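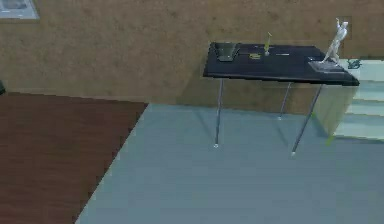

## Two floors meeting in one room, what do you do at the join?

**pell_mell** · 8:14 am

Quick one before work. Back room, used to be two rooms, wall came down before we bought it. So one side is going to be reddish wood and the rest a flat blue-grey, and the line between them goes off at a slant. I LIKE the slant. Partner likes the slant. Fitter does not like the slant and wants to charge for it.

Questions:

- metal strip, wood strip, or nothing at all and just fill it
- wood is Komulwood, the 14 mm boards, the other stuff is a lot thinner so there's a step
- do I leave a gap at the join or only round the walls

Quote came in at 2289 all in which seems a lot for a room you can cross in a few steps. Fitter says half of that is the levelling. Is it?

---

**grumblebee** · 8:31 am

Levelling is never half. Get another quote.

And straighten the line. Sorry. Slanted joins look great for a month then you try to put a rug down.

---

**otterspool** · 8:40 am

> Levelling is never half.

Depends what's under it. Mine was more than half. Old wall footing sticking up right where the join was going, had to be ground back, dust in every cupboard in the house. If a wall came out of there, ask what's left of the bottom of it. Lift a corner and look before anyone quotes for anything.

Slant is fine. Leave them alone.

---

**pell_mell** · 8:52 am

Rug isn't happening, cat would kill it.

Haven't lifted anything yet. Will look tonight. Bit scared to.

---

**Thư Lò** · 10:05 am

Hi, I fitted floors for nine years, mostly flats, stopped because of my knees. Few things.

Step first. Don't ramp the thin side up with a fat strip, you will kick it every day. Bring the thin side up underneath with ply or board so the two tops finish level, or as near as you can. Then the strip only has to cover the gap and can be slim.

Yes to a gap at the join. Wood moves across the width of the boards much more than along them. On a slant you get a bit of both so the gap is uneven over the year. That's why filler on its own cracks. I've seen it go in the first winter.

Which way are your boards running?

---

**pell_mell** · 10:22 am

Along the long wall I think. So they hit the join at an angle, every one of them cut different.

---

**Thư Lò** · 10:41 am

OK so that is where your fitter's money goes. Every board end is a mitre and they all have to land on one straight line. Best way: lay them long, run over the line, then snap a chalk line and cut the lot in one pass with a track saw. Not one by one. If he is planning one by one then the price makes sense but the result wont be as good.

Ask him which. Just ask, don't tell him how, they hate that.

---

**grumblebee** · 11:15 am

Cutting in place with a track saw, over a screed, with the blade depth set by someone in a hurry. What could go wrong. Seen a heating pipe go that way.

---

**otterspool** · 11:19 am

You set the depth. And you put a scrap sheet under. It's not that hard grumble.

---

**grumblebee** · 11:26 am

Didn't say hard. Said seen.

---

**mossy_kerb** · 12:50 pm

On my lunch so short. We did ours with a brass T strip from Cinano, the trade counter not the website, website is dearer for the same thing. 132 for two lengths. It's lovely, scratches though. Goes dull and then looks better again after a while?? Can't explain.

Avoid the stick down ones. Avoid them!! Ours in the hall came up twice, hoover got it.

---

**pell_mell** · 1:04 pm

132!! For two strips.

---

**mossy_kerb** · 1:09 pm

Brass. I know. Aluminium was a fraction of it. My sister has the aluminium and you stop noticing it.

---

**dunnock** · 1:33 pm

Going to go against everyone. Cork strip. Cheap, squashes when the wood swells, comes back when it shrinks, you can cut it with a kitchen knife. Join in our place on Đào Lane has had one for years and all I do is wipe it. Gets a bit grubby near the door.

Colour is the problem, it only comes in cork colour. Next to a blue-grey might be nice, might look like a packing job.

---

**Thư Lò** · 1:58 pm

Cork is good, I should have said it. Only thing is it has to be glued in proud and sanded down flush and people skip that bit. And sand before the finish goes on the wood, obviously.

Wouldn't use it if you drag chairs over the line. It pulls out in crumbs.

---

**pell_mell** · 2:10 pm

Table will be sort of near it. Chairs probaly yes.

Someone at work said Histar flexible filler, sets rubbery. Any good?

---

**grumblebee** · 2:24 pm

Fine round a bath. On a floor it goes black.

---

**mossy_kerb** · 2:31 pm

Agree with grumble for once. Had it in a doorway. Black in weeks, every crumb in the house went to live there.

---

**otterspool** · 2:37 pm

I've got it in a utility room and it's ok? Darker colour to begin with mind. Wouldn't use it pale.

---

**pell_mell** · 9:20 pm

Right. Lifted a corner. Well, a strip.

There IS a footing. Runs straight across though, not on the slant, so the new line crosses it once somewhere near the middle. Sticks up by about a thumb. Otterspool you were right and I hate it.

Rang fitter. He was nice about it. He'd already allowed for grinding it, that's what "levelling" meant on the quote, he just hadn't written it down. And he does cut in one pass. So I've been rude about him on the internet for nothing.

---

**otterspool** · 9:28 pm

Sorry! Tape the kitchen door shut. Both sides. I mean it.

---

**grumblebee** · 9:41 pm

Still get it in writing. Grinding, disposal, who hoovers.

And still straighten the line.

---

**pell_mell** · 9:44 pm

No

---

**dunnock** · 9:50 pm

Which strip in the end?

---

**pell_mell** · 10:02 pm

Slim aluminium I think. He can get it for 111 less than the brass. Thin side built up on ply like Thư Lò said, he was going to do a ramp and didn't argue when I asked.

One leftover thing, skirting. Does it go on after both floors or can I do the wood side first? He can't do the grey till September and I don't want to look at bare wall bottoms all summer.

---

**Thư Lò** · 10:15 pm

Wood side first is fine. Stop the skirting a bit short of the join and leave the last piece off, then do that piece once the other floor is down. Don't nail it through the boards. Into the wall only.

---

**pell_mell** · 10:17 pm

Wall only. Got it, ta. Will report back when there's something to report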